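Looking after one gripper: speaker notes
Nest Gethin, Skorkon
November 2023

Slide 1. Title

Say who I am and where the arm is. One arm, one two-finger gripper, one wrist camera. It runs in our front room at Skorkon, the one with the big windows. The talk is on upkeep only. If people want to talk about the software, send them to Ieuan Dafis in the break.

Slide 2. What wears

Start with the fingers. The faces that touch the object go first, then the finger screws, then the cable at the wrist. The motors have given us no trouble.

We changed the fingers in June at 3,490 cycles. The set before that came off at 1,595 because one face had started to lift at the corner. Show the old set and pass it round. Ask for it back.

Slide 3. Morning check

Read the list out, slowly:

Power off at the strip, hand on the wrist, feel for play.
Finger screws, both sides. Nip them up by hand, no more than that.
Wipe the contact faces with a damp lint-free cloth and let them dry.
Wipe the camera glass with a different cloth.
Look along the cable from the wrist to the base for kinks.
Power on, home the arm, open and close the gripper 11 times with nothing in it.

The separate cloth matters. We used one for both until spring and had a greasy film on the lens for weeks before Cledwyn Watkins spotted it.

Slide 4. Zeroing the fingers

Close the fingers on the Gruka gauge block and read the gap. If the reading is out, take the gauge away, home the gripper and try again before touching any setting. Most mornings that clears it. If it doesn't, loosen the left finger only, seat it against its stop and tighten. Leave the right one alone – it is the reference, and if both move you have lost the afternoon.

Write the figure in the log even when it is fine.

Slide 5. Closing force

We set this on a scale from 0 to 100. Ours sits low and we bring it up a step at a time. Too much force on a smooth object makes it squirt out of the grip, so people turn the force up again and it gets worse. Clean the faces first, then look at where the fingers meet the object, then think about force.

Mention the Skyrme pads here. They held well on card and cloth and badly on anything polished. We took them off.

Slide 6. Test hold

After any finger work we do a test hold on something awkward. Click to the wrist view. 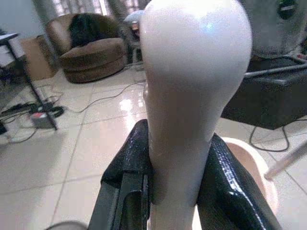

Glossy white piece, broad at the top and narrower in the neck, with a black finger on each side of the neck. I want the grip there, below the swell. If the fingers close higher up, on the rounded part, they have a slope to slide on.

Point out the bright spot near the top. Daylight does that on polished things, and it is worth knowing before you blame the camera settings.

Győző Vörös would sooner test with a plain steel cylinder every time, and his view is that an odd shape only tells you about the odd shape, so you can't compare one week with the next. Eluned Voyle's answer was to do both, cylinder first, and log them on separate lines. We have done it her way since the summer. Leave a minute for anyone who wants to argue.

Slide 7. Cables

Keep floor cables out of the arm's reach and leave a loop of slack at the base. Check the slack with the arm at full stretch, both sides. Our Plokton cable clips went brittle and we are back to hook-and-loop straps.

Slide 8. Spares

One set of fingers, a bag of finger screws, one wrist cable, two cloths marked with pen. All in one tray, with the log on top. When the last spare goes on the arm, order the next one the same day.

Questions. Log sheets are on the table by the door, take one.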